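Koltine notes and data card

README for the shared folder

Last touched in April. If something in here disagrees with the spreadsheets, trust the spreadsheets and tell me.

What this is

Mending records from the Koltine repair table, typed up from paper slips. One row per garment. People bring in a thing with a hole or a busted zipper, we write down what it is, what's wrong, what we did, and (if they come back) how it held up. Over 200 slips so far. The paper ones are in the gray binder, don't throw them out.

It started as a way to figure out how much thread to buy. Then Jaqueline Ibarra started using it to plan the beginner class, and Damián Cortés wanted it for his patch placement chart, and now it's a data set I guess.

What's in the folder

slips.csv — the main one. Everything else hangs off it.
fabrics.csv — short list of fabric names and what we mean by them.
returns.csv — garments that came back, with the slip number of the first repair.
thread.csv — what we used and how much was left on the spool. Patchy before the winter, decent after.
chart_old — Damián's first placement chart. Kept for the notes in the margins. Don't print it, the crotch seam is wrong.

Anything in the folder named "copy of" is mine and can be ignored.

Columns in slips.csv

slip: number from the corner of the paper. Not in order of date, we had two pads going at once.
garment: pants, jacket, shirt, bag, other. Overalls are pants. Aprons are other.
fabric: a name from fabrics.csv, or blank.
spot: knee, elbow, seat, inner thigh, cuff, pocket, collar, hem, closure, other.
damage: hole, tear, thin, seam, hardware.
size: longest side of the damage in centimeters, measured flat. Measured before trimming. Early slips say "small" or "big" and I left those as they were.
repair: darn, patch over, patch under, restitch, replace, none.
who: initials of the mender. Zyanya Olvera is ZO, Crescencio Zepeda is CZ, and so on.
note: whatever was written on the slip. Spelling not fixed.

"Thin" means worn but not through. If you can see a finger behind it when you hold it up to the window, call it thin. If the finger goes through it's a hole, sorry.

"None" under repair means we gave it back. Usually because the cloth around the hole was too far gone to hold a stitch, sometimes because the owner changed their mind. The note column says which, mostly.

Fabric names

The messiest part. Everybody at the table had their own word for the same cloth. CZ wrote "work cloth" for anything heavy. I wrote "canvas" for a lot of stuff that wasn't. So Zyanya went through and made a list, and we recoded what we could from memory and from scraps stapled to the slips.

How to tell, quick version:

Twill has diagonal ribs. Tilt it near a lamp if you can't see them. Denim is a twill but we keep it as its own row.
Plain weave goes straight over and under, a little grid. Canvas and duck go in here, with the weight in the note.
Satin weave is the slippery looking one. Rare at our table. Linings mostly.
Knit is loops and it stretches. If it ladders it's a knit.

Fiber is a separate question from weave and we don't record fiber. Can't tell by looking and nobody's burning customers' pants to find out. If the care label is still there, put what it says in the note.

Color isn't recorded either except in the note. Write it if the thread match was hard. Blue-greens are the worst for this, petrol and slate and so on — thread looks right under the lamp and then wrong by the door. Take the garment to the door.
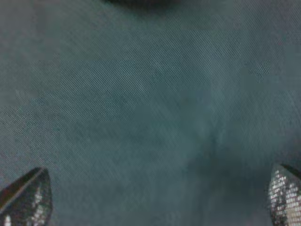
Matching the grain

Not strictly about the data but people keep asking, so it lives here.

For a patch on twill, line up the ribs on the patch with the ribs on the garment. A patch turned sideways shows from across the street and it also pulls differently when the knee bends. Check which way the ribs lean before you cut, and check again with the patch the right side up. I have cut it mirrored more than once.

Cut 4 cm bigger than the hole in each direction if it's a knee or seat. Less is fine for a pocket corner. Round the corners off, square ones lift.

Baste it. I know. Baste it anyway.

Darning on twill: run the first set of threads along the warp same as for plain weave, then cross them in an over two under two, shifting by one each row. Jaqueline has a sample card for this in the tin. It takes longer and it's worth it on the front of a leg, skip it for the inside of a cuff.

Pressing: steam from the wrong side, use a cloth between. Dark colors get a shine on the ribs if you put the iron straight on them and you can't really get it back out.

How the slips got typed

Crescencio and I typed them, one reading out loud and one typing. Then swapped. After that Adalberto Bittencourt pulled 30 slips out of the binder and checked them against the file. He found mistakes in 8 of them, mostly the size column, mostly a decimal point. We went back over the whole size column after that but not the rest.

Missing sizes are blank. Zero does not mean missing, zero means seam came open but no cloth was lost. I know that's dumb, it was like that on the paper.

Returns

A return is only counted if the same spot failed again. New hole on the other knee = new slip. If the patch held but the cloth next to it went, that's a return with "edge" in the note. Lots of those on the inner thigh. Probably the most useful thing in the file if you're planning a patch, go bigger than you think there.

We only know about returns if people come back. Somebody who was unhappy and went to another place isn't in here. Somebody who is happy also isn't in here. So don't work out a failure rate and put it on a poster, please (this has happened).

Known problems

Jackets are undercounted. For a while they went straight to Jurura for zippers and never got a slip.

The Pathak bag repairs are all one customer with a lot of bags. Filter them out if you're looking at what people in general bring. Note column has "pathak" in lower case.

"Restitch" and "replace" got mixed up for buttons. A button sewn back on is restitch. A new button is replace. Early slips went either way.

Spot = other is too big. Some of those are backs of collars that should be collar. Haven't fixed.

Two pads, see above. There are a few duplicate slip numbers, I added a b to the second one.

Kids' clothes aren't marked. You can sometimes tell from the note. Knee patches on kids' pants wear out faster obviously, so the knee rows are a mix.

What's not in here

Names, phone numbers, adresses of the people who brought stuff in. Those are on the tear-off part of the slip and stay with the garment. If you find a name in the note column take it out and tell me the slip number.

Prices. Table's pay what you can and we don't write it down per item.

Using it

Go ahead for classes, zines, your own repair table, school stuff. Say it came from the Koltine table. If you change the categories please keep the old column next to the new one, it makes it way easier to merge back.

If you want to add slips from your own table, ask first about the fabric names. The Resau group sent us theirs with weights in ounces and fiber instead of weave, and I still haven't worked out how to fit those in. They're in the resau subfolder, untouched.

To do

Photograph the stapled scraps before they fall out of the binder
Split "pocket" into edge and bag
Thread file — fill in the gaps or drop the early part
Ask Damián for the new chart with the seat fixed
Fix the collar rows
Buy more of the size 8 needles, the betweens, the ones in the tin are all bent

Questions go to Zyanya for anything about fabric names, to me for the rest. Easiest is to leave a note in the front pocket of the binder.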